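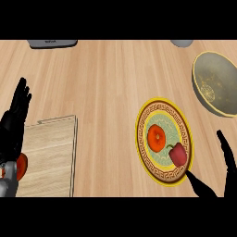 Eynon has made gloves in Sumanley for long enough that most people in the town have a relative who once sewed for the firm. The workshop on Flirnitgate is smaller than it was, and for a good while it lived on plain driving gloves and repairs. This winter it has brought out its first fashion range in years, called Trunum, and I went to talk to the head cutter, who designed it.

She has been at Eynon for 22 years and didn't want her name used. "Everybody's hands are in it," she said. "If you put mine down you'd have to put the lot."

Trunum is a range of long and mid-length gloves in leather, meant for evenings and for weddings. There are four styles. The longest goes over the elbow and has a small opening at the wrist, closed with buttons, so the wearer can slip her hand out to eat. The shortest stops just past the wrist bone and has a scalloped edge. Colours are black, ivory, bottle green and a dark plum that she had to argue for.

"The plum was the fight. The shop side wanted red for Christmas. I said red gloves sell in December and then sit in the drawer until next December. Plum you can wear with a navy coat, with grey, with anything really. They gave me one small batch to prove it and that's the one people are asking for."

I asked where the idea of evening gloves had come from, when so few people seem to wear them.

"From the repairs. We kept getting long gloves in, somebody's grandmother's, and the customer wanted them let out or a finger mended so she could be married in them. You can't let out a glove very much. There's no spare in the seams. So I'd be telling these women no, sorry, and they'd say, well, can you make me some? And I had to say no to that as well, as we'd stopped doing them before I was head cutter."

The old patterns were still in the building, in a plan chest, but they were no use as they stood. Hands have got bigger, she said, and upper arms have too. The patterns stopped at a size that would now be a small medium. She drew new ones over a summer, trying them on the women in the sewing room and on anyone who came in with a parcel.

"I learned more from the arm than the hand. A hand I can do with my eyes shut. But the top edge of a long glove, if it's tight it digs in and looks dreadful, and if it's loose it's round your wrist before the soup. I made that top section again and again. In the end I cut it on a slight curve and that held."

The leather is lambskin for the ivory and the green, and a slightly heavier hairsheep for the black and the plum. All of it is unlined in the two longer styles. I said I'd have expected silk.

"People do expect it. The lining adds bulk at the elbow, where it creases. If you're indoors at a party you don't need it. The short ones are lined in silk, they're more of a going-out-to-the-car glove."

Cutting is done by hand. Each skin is damped, stretched over the bench edge and left to settle before the pattern goes anywhere near it. She is firm that the stretch should go across the glove and hardly at all along it, or the fingers grow with wear. A new cutter practises on offcuts for months before being trusted with a long pair, which takes a whole skin for each arm in the larger sizes.

"I had one young man who was very quick," she said. "Quick is all right on driving gloves. On an elbow length, you find a flaw halfway up and you've lost the skin. I'd sooner he spent the morning looking at it."

The first run was 200 pairs across the four styles. The shortest glove is priced at £100, and the others go up from there according to length. I asked if she thought that was a lot.

"It's a lot of money, yes. I don't earn so much that I'd not notice it. But I know what's in them. If you have them cleaned properly and you don't leave them on a radiator, your daughter can wear them. I mend gloves older than me."

She has firm views on how they should be worn. Rings go underneath or stay at home. Bracelets over the glove are fine, and she likes the look of it, but nothing with a claw setting or an open link. Brides ask her most often about the ring.

"There's the wrist opening, so you can fold the hand back, but it looks fiddly and you've got everyone watching. Take the left one off before you start and give it to a bridesmaid. Some want me to unpick the seam on the ring finger, which was the old way. I'll do it if I'm asked. I don't enjoy it."

What about a dress with sleeves? "Short gloves. Always. If there's a gap between the sleeve and the glove it wants to be a proper gap, or none. A little strip of arm looks like a mistake."

And with a strapless dress? "Then you can go as long as you like. That's what the long ones are for."

Eynon sold the old evening gloves through department stores. Trunum is being sold from the Flirnitgate shop and by post, with a paper measure sent out first. The customer wraps it round the widest part of the hand, leaving out the thumb, and again round the upper arm, and writes both figures on the form. The most common error is pulling it tight.

"They want to be a smaller size, same as with shoes. I can usually tell. If somebody's written down a tiny hand and a big arm, I ring up and ask them to do it again."

She does not follow the shows much, although she looks at pictures of them afterwards — mostly at the hands, she said, and mostly to see where the seams are. She thinks a lot of the gloves sent down catwalks are stretch fabric, and she has nothing against that. "They photograph well. You can get them on in ten seconds. Ours you have to work down each finger, and the first time it takes a while and you think I've sent the wrong size."

There will be more of the plum in the spring, and she is working on a version of the scalloped glove with a cut-out on the back of the hand. The skins for it had been ordered but hadn't come. When we finished she went back to a pair of ivory elbow gloves on the bench, wanted for a wedding just after Christmas, with the buttons still to go on.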